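Sliced bread

Sliced bread is bread that has been cut into portions before it is eaten, either by hand at home or by machine at a bakery. It is most often made from a soft wheat dough baked in a rectangular pan, which gives each slice a square outline and an even crust. Loaves of this kind are also called pan bread or sandwich bread.

Production

In a commercial bakery, the dough is mixed, divided, shaped and left to rise in pans before baking. Loaves must cool before they are cut, as a warm crumb tears and sticks to the blades. Cooling in open racks commonly takes 90 minutes or more. The slicer draws the loaf through a set of thin blades, and the slices are then bagged together in their original order.

A covered pan produces a flat top and a fine, close crumb. An open pan allows the dough to rise above the rim, so that the finished slice has a rounded upper edge. 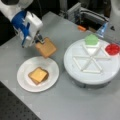

A square slice of bread above a white plate that holds another slice.

Storage

Cut bread dries out faster than a whole loaf because more of the crumb is exposed to air. A closed bag slows this loss but can encourage mold in warm weather. Refrigeration delays mold, although it makes the crumb firm more quickly. Freezing is suitable for longer storage, and single slices may be toasted directly from the freezer.

Uses

Sliced bread is eaten plain, toasted or as the outer layers of a sandwich. Stale slices are used in bread pudding, stuffing and French toast, or are dried and ground into crumbs. The end pieces, known as heels, have crust across one full side.

See also: Toast; Sandwich; Bread knife; Pullman loaf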